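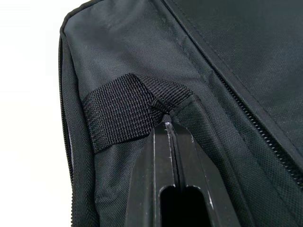 Print this page | E-mail this page

Narkwood Bag Repair and Returns, Graritbridge site
Joint Consultative Meeting: Minutes
03/10/2026. Posted by the Site Office

Present: site management (chair), staff representatives for both shifts, health and safety officer, training lead, representative of Ó Dálaigh (installers).
Apologies: night supervisor.

1. Minutes of the previous meeting
Agreed as a correct record, subject to the correction of "packing bench" to "inspection bench" under item 4.

2. Matters arising
The replacement matting for the returns aisle has been delivered. Lockers remain outstanding and will be carried forward.

3. Handling cells
3.1 The installers reported that two cells are now in daily use on the returns line. Each presents a bag to the inspector by taking hold of the webbing and turning it, so that zips and seams can be checked without lifting.
3.2 Staff representatives stated that members welcomed the reduction in lifting. They reported, however, that dark bags with folded straps continue to need attention, as the fingers may close on a doubled strap or on the cloth beneath it. Inspectors were stepping in to straighten straps and this was not recorded as work done.
3.3 The installers undertook to review the approach to folded webbing. Management agreed that straightening of straps would be entered on the shift sheet from Monday.
3.4 The health and safety officer reminded all present that no hand is to enter the cell while the arm is live. The stop button must be pressed first, however brief the task.
3.5 It was noted that the fingers should be checked for wear at the start of each shift. The meeting discussed whether this fell to the inspectors or to maintenance. Agreed: maintenance, with inspectors to report any snagging of cloth.

4. Posts and grading
4.1 Management confirmed that 20 posts on the line would be affected by the change and that 18 of the staff concerned had now attended the first training day. The remaining 2 will attend the next session.
4.2 Staff representatives asked for written assurance that no post would be lost before the review in June. Management gave this assurance and will issue a letter.
4.3 Representatives further asked that cell minding be treated as a skilled duty for grading purposes. Management did not accept the point at this stage but agreed to receive a paper.
4.4 Concern was expressed that inspectors now spend longer standing in one place. Stools will be tried on the early shift.

5. Redon line
The proposal to extend the cells to the Redon line was deferred. Staff representatives asked that it be recorded that they had not been consulted on the proposal before it was circulated.

6. Any other business
The canteen will open earlier on training days. Bags awaiting inspection should not be left on the walkway.

7. Actions
Installers: folded webbing (3.3).
Management: shift sheet entry (3.3); letter of assurance (4.2).
Maintenance: wear checks (3.5).
Staff representatives: grading paper (4.3).

Date of next meeting to be notified.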